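The Second Life of Household Odds and Ends

In most American homes there is a drawer, a shelf or a corner under the sink where small things wait for a decision. Bags from the grocery store gather there, along with worn cloths, single gloves and lengths of string. The Jedby Institute for Home Economy has spent two years asking families what becomes of these items, and its findings will be published in August.

The study followed 281 households. Each kept a written record of what was saved, what was used again and what was finally thrown away. According to Ramesh Saxena, who directed the work, the records show that people save far more than they use. "Families keep things with good intentions," he said. "The difficulty is finding them again when they are needed."

Bags were the item most often kept. One household in the Varico district reported 569 of them, most folded inside a single larger bag. Cleaning cloths came next, and many participants could not say when they had last bought one.

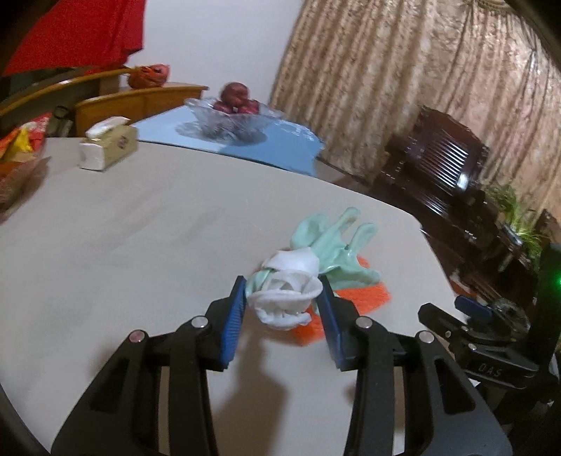
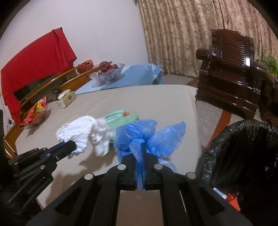
The institute does not advise people to stop saving. Its guidance, prepared with the Rutkowska Foundation, asks each household to set a limit and to choose one place for storage. Some 10 bags will meet the weekly needs of a typical family. Cloths should be sorted by task, with those used on floors kept apart from those used on kitchen surfaces.

Recycling remains a harder question. Many curbside programs do not accept thin plastic bags, which can wrap around sorting equipment and halt the line. Residents are encouraged to ask their local office which materials it takes — the rules may differ from one town to the next.

A second study will look at shared apartments, where storage is limited and several people may save the same items without knowing it. The Prurkero Fund has agreed to support the first year, and households will be invited to apply through the institute's main office.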